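# Finger pads wearing on one side, handheld gripper pair

**oltska_bench** – 9:20 in the evening

I take care of one pair of handheld grippers, used for folding clothes on a bed. On the left unit the blue pads become smooth on the inner edge much faster than on the outer edge. Sleeves are the worst, they slide out when I pull them over. Sweatshirt from this evening:
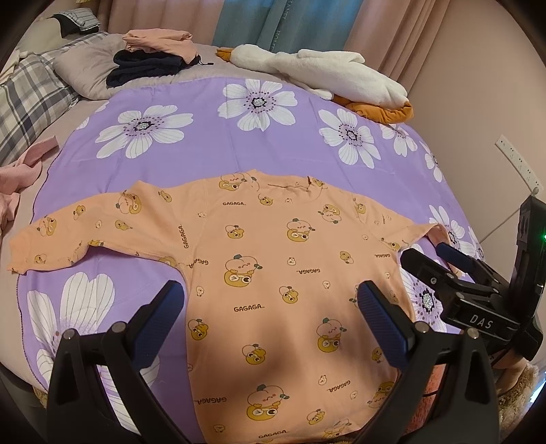
**Matlala** – Uneven wear is nearly always the jaws not being parallel when they close. Before you order any pads, close the jaws on a strip of paper, first at the tip and then at the base, and pull. If it holds at one end only, you have your answer.

**oltska_bench** – I did the paper test now. At the base it holds well, at the tip I can pull it out with almost no force. The right unit holds the same at both ends.

**tranura2** – Then put a thin shim behind the pad at the tip and continue working. I did this on mine and it has run for months.

**Matlala** – I don't agree with the shim. It hides the problem and the pad will sit under tension. Look at the screws at the base of the jaws first. If one has become loose, the jaw leans outward under load, and you will shim again next month.

**tranura2** – You are assuming the screws are loose. Mine were tight and the jaw was simply made a little crooked. Check, yes, but a shim is not a crime.

**oltska_bench** – One screw on the left jaw turned almost a quarter before it became tight. I had not touched them after I fitted the last pads in March. Do you use thread glue there?

**Matlala** – The weak kind, a very small drop. Keep it away from the pad, it makes the surface hard. Then do 100 open and close cycles with nothing between the jaws and repeat the paper test.

**bolta_fan** – Also wipe the pads. Fleece leaves fine lint and after 20 garments or so mine feel like glass. Damp cloth, no alcohol.

**tranura2** – I use alcohol all the time – no damage so far.

**bolta_fan** – Depends on the pad material, I suppose. Mine got small cracks.

**oltska_bench** – Glue is on and the 100 cycles are done. The paper now holds at the tip, still a bit weaker than at the base. I will leave the shim out for now, change both left pads together and write the result here in April.

**Matlala** – Mark the screw heads with a paint pen before you start again, then you can see if they move.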